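How Do You Look After a Robot That Makes Coffee?

If you have ever helped in a kitchen, you already know that making a drink is only half the job. Somebody has to fill the water, wipe up the drips and put things back where they belong, or the next person along gets a nasty surprise. A pair of robot arms is no different. They can be taught to reach for a cup, but they need people to get everything ready for them, and those people have quite a list of chores.

We went along to a workshop called Laryea to find out what those chores are. The person in charge of the coffee table (that is really what everyone calls it) is Esi Tsikata, and she let us follow her through a whole Monday morning, even though we asked a great many questions and one of us sat on her notebook.

First, a few words you will want. An arm that is fixed in one spot has a base, and the base is the part that must never wobble. At the other end of the arm is the gripper, which does the job of a hand. The grippers at Laryea have two fingers each. You might think two is not very many, but try picking up a cup with only your thumb and your pointing finger and you will find you manage pretty well. All the things the robot needs, together with the robot itself and the table, are called a cell. It has nothing to do with the cells in your body, and it isn't a prison either!

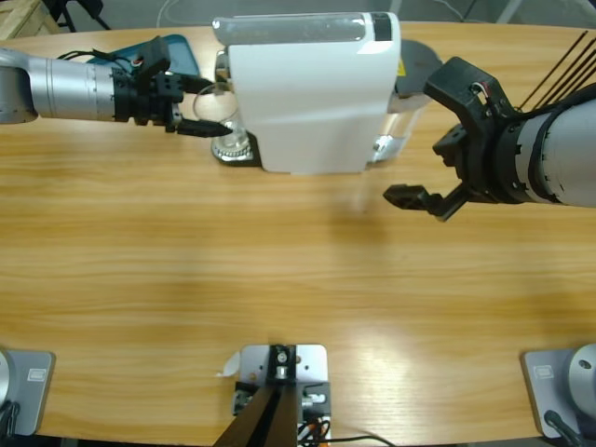 Two arms share one table, with the coffee machine between them and a glass cup at the left gripper.

Step one: Is everything standing still?

Esi starts with the bases. Each one stands on a metal plate, and she goes over the bolts one at a time with a wrench. Machines shake a little whenever they move, so little that you would hardly feel it, and over many days that shaking can turn a bolt just a tiny bit. Think of a bicycle bell that begins to rattle after a summer of bumpy sidewalks. It didn't come loose all at once, it crept.

If a base shifts by even the width of a pencil line, then the whole arm has shifted too, and the gripper way out at the end will miss by more than that. You can try this at home with a yardstick. Hold one end flat on a table, turn that end a very small amount, and watch how far the other end swings.

Next she checks the cables. Cables carry electricity to the arm and messages back and forth, and they have to bend when the arm bends. She looks for places where a cable rubs, or pulls tight, or could get pinched. She does this with the power off, and so does every grown-up who works on the cell. It is the first rule on the wall. (The second rule is about not leaving your lunch on the table, and we suspect there is a story behind it.)

Step two: Everybody to their places

Now for the part that is most like setting the table for dinner. When you want a glass of milk, you look around, spot the glass and pick it up, wherever it happens to be. You are so good at this that you don't notice you are doing it. A robot has to work much harder. Some robots can only go to places they have been shown before, and for those a cup in the wrong place might as well be on the moon. Others use cameras to find things, and they can put up with a bit of muddle, but they still do better when the machine is roughly where they expect it and nothing is in the way.

So Esi sets out the coffee machine, makes sure that it is sitting flat, and gives it a gentle push to see if it slides. Then come the cups and the tray. After that she opens the fingers of each gripper wide and looks at the tips. Fingertips get grubby on a robot just as they do on you, and a bit of dried milk can make a glass slip. She uses a soft cloth and warm water, never anything scratchy.
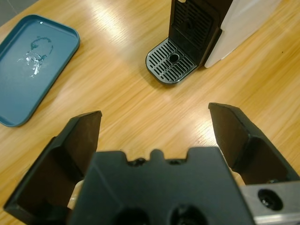

Laryea workshop, November

A blue tray lies on the table near the coffee machine, and there is a shiny patch on it with a faint dark ring, rather like the mark a cup leaves. Marks like that are worth knowing about. Spills are the great enemy of a coffee cell. Coffee is sticky when it dries, and water likes to run toward exactly the places where you don't want it, such as a plug or a screw hole. Wiping the tray is a small job, and Esi does it so often that she says her hands would do it in her sleep.

The machine has a tray of its own, too, right under the spout. That is the drip tray. It has slots in the top so that stray drops can fall through and wait underneath until someone empties them. Do you have a coffee machine at home? Ask a grown-up to show you its drip tray, and then ask when it was last emptied. You may hear a long silence.

Step three: A slow practice

When the cell is clean and everything is in its place, you might suppose the arms would get straight to work, but there is one more thing to do first. Esi runs them slowly with no cup at all. The gripper opens, travels toward the coffee machine, stops and goes back, and she stands well clear with one hand near a big stop button. She is watching for a jerk or a wobble and listening for any sound that wasn't there last week. A good mechanic listens a lot. 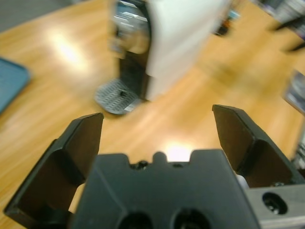

Etornam Agbeko thinks the listening is the hardest part to learn, and told us that it took 60 practice runs before a happy motor and a grumpy one began to sound different. "A happy one hums and a grumpy one sort of chews," Etornam said, and then did both noises for us, very loudly.

If something does sound grumpy, the arm is switched off and it gets a page in the repair book. The book at Laryea has 416 pages and they are nearly all full. Every page says what was wrong, what was tried and who tried it. We read one where the trouble was a single screw, done up too tight, and it had taken 2 days to find.

Something to try yourself

You will need a plastic cup, a tray, a sheet of paper, a pencil and a friend.

Lay the paper on the tray, put the cup on it and draw around the bottom of the cup. Now put the cup to one side, close your eyes and ask your friend to be your programmer. Your friend may only say "left," "right," "forward," "back," "open," "close," "up" and "down." See if you can pick up the cup and put it back inside the circle.

When you can do it, ask your friend to move the tray a little without telling you, and follow the very same instructions again. Then swap over, and please use an empty cup.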